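From: Evanthia Sarantis
To: Randside list
Subject: Re: [randside] bags for the Saturday swap

On Saturday morning, Ekpo wrote:
> Can we settle the bag question before September? Last time we
> had 80 bags and I think 50 of them came back with the handles
> off. I vote for plastic. It stacks, it ties, it doesn't care
> about rain. Also, who is packing the kids' ones, and is it true
> the carrots are going in loose?

Ekpo, I admire anyone who can say "settle the bag question" on this list with a straight face. We have been settling it since the Nekville swap.

I'm still for brown paper. Yes, the handles come off. They come off when people carry the bag by one handle and swing it, and I watched you do it. Paper stands up by itself on the table with its mouth open, so you can reach in with one hand while the other does something useful. A plastic bag has to be talked into staying open, and then you tie the top and remember what you left out.

As for the kids' bags, I'm packing them. The toy food goes in upright, orange things in front and green things behind, so that a four-year-old looking in gets the point right away. Eighteen bags went that way last time and the only complaint was from a parent who wanted one too.

Plastic is welcome for the small stuff that rolls off and has to be chased under chairs. Put it in a clear bag, put the clear bag in a basket, and leave the basket at the back of the table where I can't knock it over. 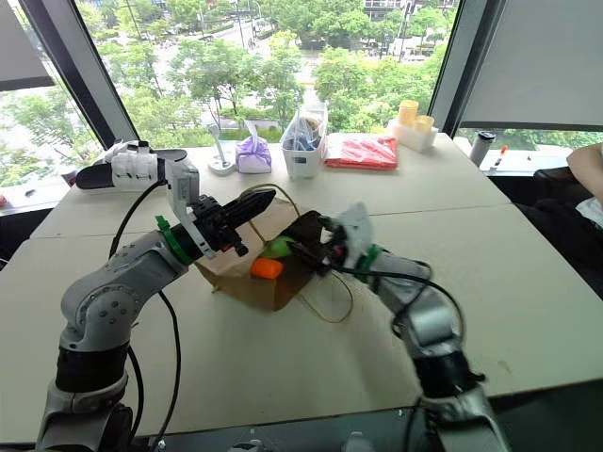
String is the other thing. I would like the string to stay with its bag. Last time 11 pieces ended up in my coat pocket and one went home to Bruritz with somebody's casserole dish. If you find a loop hanging out over the side, tuck it back in before you pick anything up, or you will be towing the next bag along behind you.

Anyone who still has flat paper bags from the spring, please bring them. Creased is fine. Damp is a no - you know who you are.

Evanthia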